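Minutes of the spring meeting, Ludov Anglers' Club

4 min read

I'm doing these from my own notes as Charmaine had to leave before the end, so if I've got something wrong shout before we sign them off next time. We started just after seven in the back room at the Fonseca. Precious Tshabalala in the chair, with Charmaine Visser, Amândio Pacheco, Godelieve Wouters and me (Sofia Carvalho) writing. Last meeting's minutes were agreed, apart from the spelling of Zullari, which I'd managed to get wrong twice.
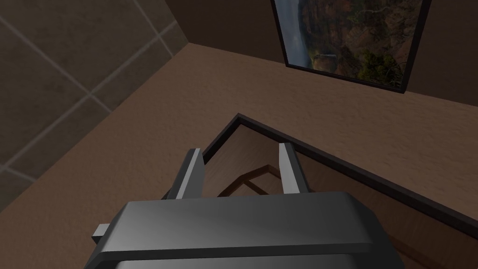

Gripper with its two fingers open, computer render

Membership. We've got 47 paid up, against 42 this time last year, and Precious was very pleased about that! Amândio asked if juniors were in the number. They are. He thinks they should be listed apart and we all said fine, so I'll do that from now on.

Zullari trip. This took up most of the evening. The boat will take 38 of us, which leaves some people on the bank, and there was a fair bit of back and forth over who gets first pick. Godelieve wanted names out of a hat, Charmaine wanted first come first served. We voted and the hat won. Names to Godelieve by the end of March please, and bring your own lifejacket if you have one that fits.

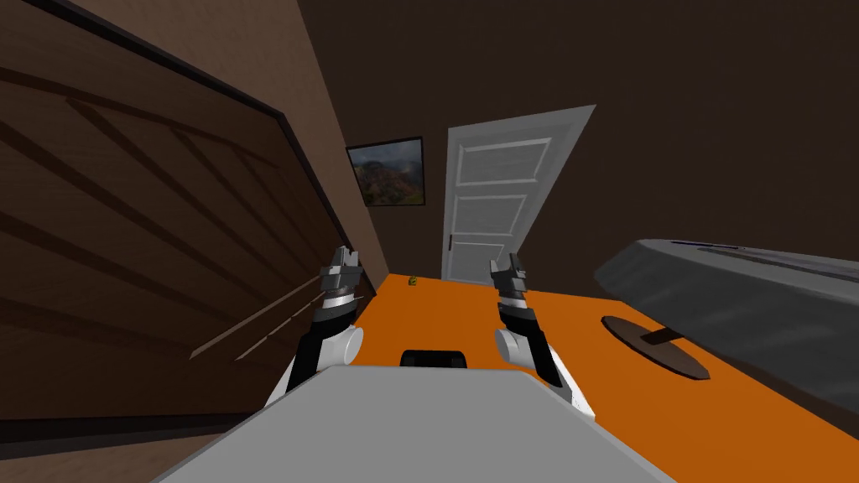
Simulated two-armed robot, indoors

Ikton lake. Amândio has walked the whole bank and says 2 of the pegs on the far side need new boards before anybody stands on them. He'll get a price. Until then they're shut, and that includes you early birds.
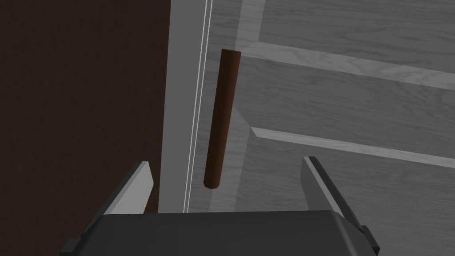
Rod racks for the hut came up again. Amândio has offered to make them if we can agree on what we want, and Charmaine is set on uprights with a pole along the front. A plain straight bar in a reddish brown, like the one up there with its end cut flat, would suit me very well, but Precious would like green to go with the door. Left with Amândio, who says he'll paint it whatever colour turns up in his shed.

Pike rules. Godelieve read out the new wording (wire traces only, big net, unhooking mat on the ground before you cast) and we liked all of it except the line about having to phone her after every fish. 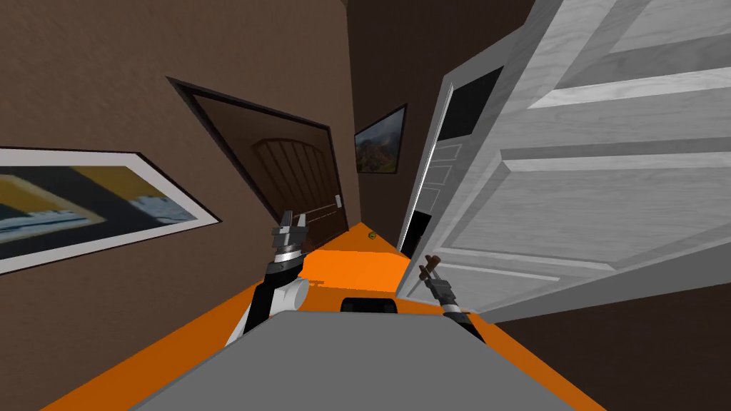 She's taking that line out and will put the rest up in the hut. Amândio asked if the mat rule covers carp as well and yes, it does.

Any other business. Somebody has left a green flask and one glove at Ikton. I've got them both at home. The next meeting is at the Fonseca again, same time, and Charmaine is bringing the raffle tickets.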